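How to Prepare a Founder Progress Statement for the Magsi Program

Magsi Program Office, Brorkville
Updated Jul 7, 2025

Each company admitted to the Magsi program submits a progress statement once per term. The statement is read by the review panel and by the company's assigned adviser. It is the main document used when the panel decides whether a company continues to the next funding stage.

This page explains how to prepare the statement, what each part should contain, and how to submit it. It applies to companies based at the Brorkville and Andside offices. Companies that joined through the Trusby partnership use the same form but send it to their own coordinator.

Before you start

You will need the following:

Your original application, including the problem statement
Your most recent bank reconciliation
Your customer list, with start dates and any cancellations
The notes from your last adviser meeting
Form 2124, available from the program office or the members' portal

Set aside one full working day for the first draft. Founders who have kept monthly notes usually need less time. If your company has more than one founder, agree in advance on who will write the draft and who will check the figures. The same person should not do both.

Step 1. Restate the problem you set out to solve

Copy the problem statement from your application into the first box of the form, word for word. Do not edit it. In the second box, write the problem as you understand it today.

The two versions will often differ. A company may have applied with a plan to help restaurants manage deliveries and found that its paying customers are bakeries with a scheduling problem. The panel expects changes of this kind and does not mark them down. It does ask that the change be explained in terms of what customers said or did. A sentence such as "the market has shifted" is not sufficient. Name the type of customer, the request they made, and the month in which you first heard it.

Keep each box under 100 words.

Step 2. Report your customers

Enter the number of paying customers at the start of the term and at the end. A paying customer is a person or organization that has been invoiced and has paid at least once during the term. Free trials, letters of intent and unpaid pilots are reported separately in the box marked "Other interest."

If customers have left, list the reason each one gave. Where no reason was given, write "not given." Please do not supply a reason on the customer's behalf.

Companies that have not yet made a sale should enter zero and complete the interview log instead. The log asks for the date of each conversation, the role of the person interviewed, and one direct quotation. Paraphrased comments are accepted only where the person declined to be quoted.

Step 3. Report your cash position

State the cash held on the last day of the term, the average monthly spending, and the number of months remaining at that rate. Use the bank balance, not the balance in your accounting software, as the two may differ by several days of transactions.

Expected income should not be included in the months remaining. If a contract has been signed but not paid, mention it in the notes – the panel will take it into account. Grants are treated in the same way until the funds arrive.

A short example may be useful. A company has enough in the bank to cover seven months of spending and expects a grant in November that would add four more. The correct entry is seven. The grant belongs in the notes, with the name of the awarding body and the date of the decision letter.

Deferred founder salaries must be shown. Many early statements leave them out, and the adviser then has to return the form. Enter the full amount owed to each founder, even where there is no agreed date for payment.
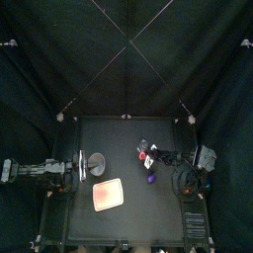 Step 4. Describe what you learned

This section carries the most weight with the panel and is the one founders find hardest to write. Choose two decisions made during the term. For each, write a paragraph covering what you believed beforehand, what you did, what happened, and what you would do differently.

At least one of the decisions should be one that did not go as planned. Panel members have read 665 statements since the program opened, and those that report only good news are generally sent back for more detail. A pricing trial that lost customers is a suitable subject, as is a hire that did not work out, provided the former employee is not named.

Avoid general lessons drawn from books or talks. The section is meant to record your own evidence.

Step 5. Set goals for the next term

List no more than three goals. Each must have a measure, a date, and the initials of the person responsible. "Improve marketing" cannot be accepted. "Sign five new clinics by the end of term" can.

If a goal from the previous term was missed, you may carry it forward once. A goal missed for a second time should be dropped or rewritten, and your adviser will ask you about it at the next meeting.

Step 6. Review and submit

Ask your adviser to read the draft at least one week before the deadline. Advisers comment on clarity and completeness only. They do not approve or reject the content, and their comments are not passed to the panel.

When the draft is final, all founders sign the last page. Electronic signatures are accepted. Upload the signed form through the members' portal as a single file, with the bank reconciliation attached at the end. Paper copies may be left at the front desk of either office during business hours.

You will receive a confirmation number within one business day. Keep it – the office needs it to trace a statement if a question arises later.

Late statements

An extension of one week may be requested in writing before the deadline. Requests received after the deadline are considered only in cases of illness or family emergency. A company that submits no statement is moved to inactive status, and its desk space and adviser hours are suspended until the form is received.

Corrections

Errors found after submission should be reported using the correction sheet at the back of Form 2124. Send only the corrected page. Do not submit the full statement a second time.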